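Jellescombe denim-look table cloth, dark blue

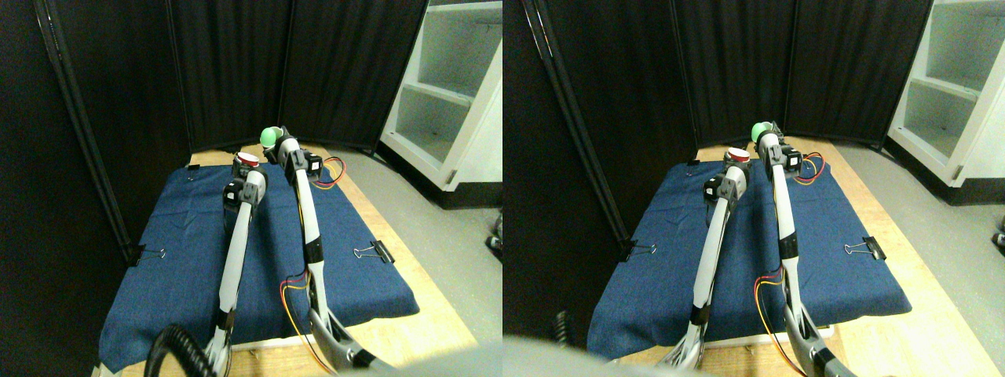 Dark blue on a pale wood table, held with black binder clips.

I started selling these because I was fed up with shiny tablecloths. You put a ball or a cup down on them and everything slides about, and the light bounces straight back up at you. So I went looking for something plain and dark with a bit of weight to it, and the Jellescombe is what I ended up with (after sending back two others, one of which smelled of fish).

It's a soft, denim-type cloth in a proper deep blue. Bright things look lovely on it, reds and greens especially! It does crease, I won't pretend otherwise. I quite like the rumpled look myself, but if you don't, give it a warm iron on the back and smooth it out with your hands before you clip it down.

About clips: you can use any big binder clips from a stationer's. I put one halfway down each side and then another wherever it wants to wander. Fold the handles outwards so your sleeves don't catch. Check how thick your tabletop is first, as the small ones won't open wide enough for a chunky old kitchen table. The Flundex clips we sell separately will do up to 27 mm.

Sizing: it isn't meant to hang down like a dinner cloth. Leave yourself a strip of bare table along an edge, handy for a mug or a pencil. If your table is an odd shape, send me the measurements and I'll cut one to fit, though that adds almost 2 weeks in January when the Sondumham workshop is catching up.

Washing: cool, on its own the first time, then hang it up. Please don't tumble dry it, I did and it came out the size of a tea tray.

Item no. 783
Colour: dark blue
Weight: 500 g
Clips not included
Also in this range: Paucar felt underlay, Flundex clips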